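# Why Does Wallpaper Repeat?

Go find a wall with a pattern on it. Put your finger on one flower, or one stripe, or one funny little squiggle. Now hunt for its twin. Got it? Good, you've just found the *repeat*, and once you know the trick you'll start spotting it everywhere, even on pajamas and cereal boxes!

A repeat is the piece of a pattern that gets copied again and again. On some papers it is as small as your thumbnail. On others it's taller than a cat standing on its back legs.

## How does the pattern get on the paper?

Long ago, wallpaper was printed by hand with big blocks of wood. A carver cut a picture into the block, a printer brushed paint on it, and then came the fun part: THUMP! Down it went on the paper. Lift, more paint, move along, THUMP again. If there were five colors, there had to be five blocks, and every block had to land in exactly the right spot. Imagine doing that all day long.

Later on, people put the picture on a roller. A roller is round, so it never runs out of picture. It just keeps turning, like a rolling pin pressing the same star into cookie dough over and over. One full turn makes one repeat.

**Try this:** wrap a piece of string around a cardboard tube in a zigzag and glue it down. When it's dry, roll it through paint and then across a long strip of paper. Mark where the pattern starts over. You made a repeat!

## The sneaky part

A wall is much wider than a roll of paper, so wallpaper goes up in strips, side by side. The place where two strips meet is called a *seam*. If you slide one strip up or down even a tiny bit, half a leaf ends up next to half a bird. Yikes!

Etornam Owusu has been hanging wallpaper for 15 years, and she still does every first strip the same way. She holds up a string with a weight on the end, called a plumb line. The weight pulls the string perfectly straight down, and she draws a pencil line beside it. "Walls lean," she told us. "String doesn't." Once she papered a long hallway in a house called Fadach, and not one of its corners was straight. It took her 3 days!

Stripes are the hardest, because your eye notices right away if a stripe is tipping over. Speckles and dashes are much more forgiving. A busy pattern can hide a seam so well that you have to put your nose on the wall to find it.

## One wall or all of them?

You don't have to paper a whole room. Lots of people pick a pattern for one wall and a plain color for another.
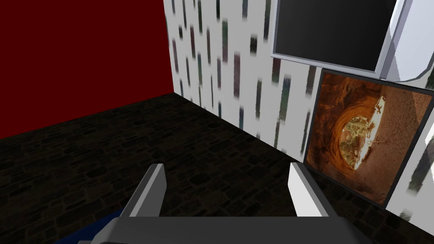
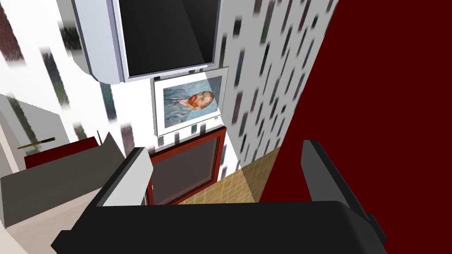 Plain walls give your eyes a rest, and patterned walls give them something to explore. Big patterns can make a small room feel cozy, and little ones can look like a soft fuzz of color from far away. Walk backward slowly and watch it happen!

## Design your own

1. Cut out a square of paper and draw something in the middle. Don't touch the edges yet.
2. Cut the square in half from top to bottom. Swap the two halves and tape them together.
3. Now there's an empty space in the middle. Fill it up!
4. Trace or copy your square lots of times and line the copies up side by side.

Your drawing will flow from one square right into the next. Saoirse Breathnach's class tried it with octopuses, and the arms went all the way across the classroom door.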